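Slide 3. Cell layout before purchase. Budget line covers one large arm, its pedestal and the blue fixture platform. Platform sits low, in front of the pedestal. Pause on the two gray parts, then go to costs. 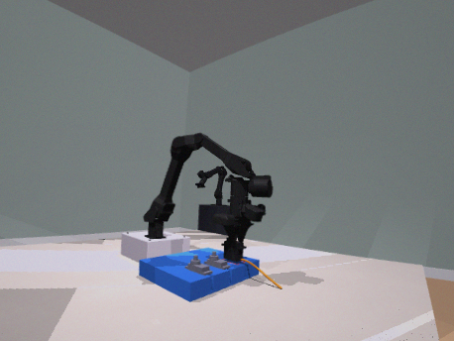

Basulley, Wednesday, October 1, 2025

Dirner quote: lead time 18 weeks from deposit. Birkett is shorter but excludes the pedestal. Installation is a separate line in both. Say this twice, people miss it.

Reach was checked in simulation only. Floor loading was not.
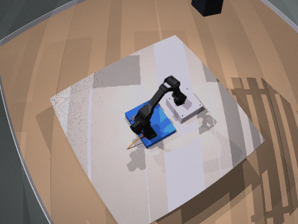 Spares come next. Podero wants four grippers in the first order. I would buy two and hold the rest until the June review. Cable sets are 490 each, fixture plates 900. Neither price includes freight. Take questions on service terms before slide 4.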